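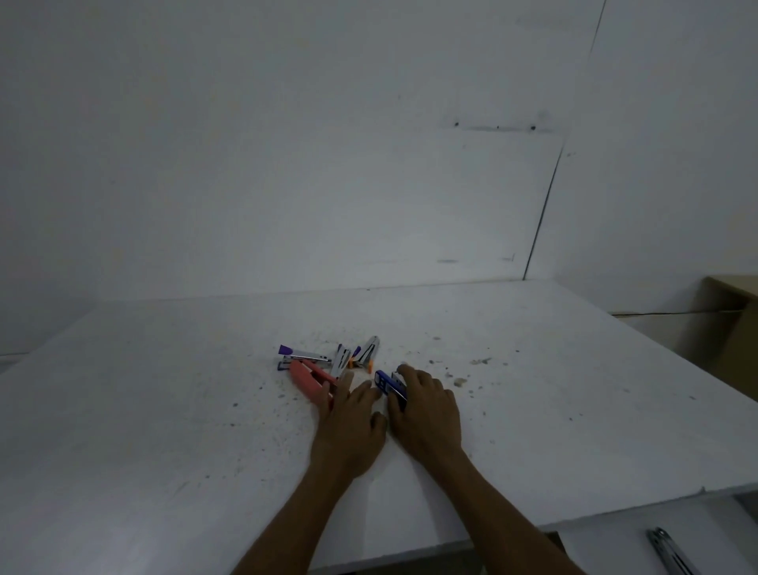 Sorting out the staplers

2018-07-29

I have more staplers than anyone working on their own needs. They have built up over the years, and every time I wanted one I would pick up whichever came to hand, find it empty or jammed, put it back and try the next. Last week I had a parcel of invoices to staple and went through the lot before one of them would do the job. So this weekend I got them all together and went through them properly.

Most of them take the ordinary 24/6 staples. One of the small ones takes No. 10, which I had forgotten, and I am fairly sure I have been forcing the wrong size into it since May. That would explain the jams. The No. 10 staples are narrower and the legs are shorter, so it will only do a few sheets anyway, but for receipts it is fine.

The blue one is the one I like best. It is a Skutix and I bought it when I was still renting the desk in Drukov. It has a good weight and I can press it down without having to stand up. I tried it on 16 sheets of ordinary copier paper and the staple came through flat on the back. At 22 sheets the legs only just showed and wouldn't fold over, so I will stick to 16 for that one.

The pink one was stiff. I opened it up, pushed out a bent staple with the end of a paper clip and ran a few staples through onto scrap card. It still catches now and then. I think the spring that pushes the staples forward has gone weak, and I don't know if you can buy those separately. Koter used to sell spare parts but the shop on Makowska has stopped stocking them.

The silver ones with bits of coloured plastic are the cheap sort. They came in packs with a box of staples and they do work, up to a point. The trouble is the plastic. Once a piece has come off, the top arm wobbles and the staple goes in crooked. I tried to press one piece back on and it held for three staples.

While I was at it I did the drawer as well. It is a shallow one, so anything tall stops it shutting, and a stapler put in on its base with the arm up will do exactly that. Laid on their sides they go in without any bother. Staples are going in a tin at the back so that the boxes don't burst. I would like one of those trays with compartments but the ones I have looked at are all too deep.

The desktop needs a good scrub too. I have had a go with washing-up liquid and a sponge, and some of the marks came off and some didn't. I may try bicarbonate of soda.
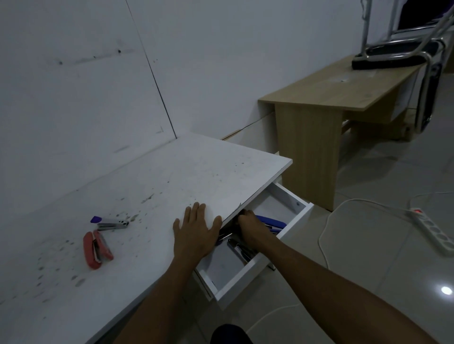 Skutix wrote back when I asked about the spring and said that the parts are not sold on their own, but that a weak spring can sometimes be helped by taking it off the rod and stretching it slightly. They also said not to oil it, as the oil gets onto the paper. I had been about to oil it.

I stretched the spring a little and it is a bit better. I will give it until the end of the current box of staples and then decide whether it stays. Two of the cheap ones are going regardless. The No. 10 has a strip of masking tape on the bottom with the size written on it, and I have ordered a box of the right staples.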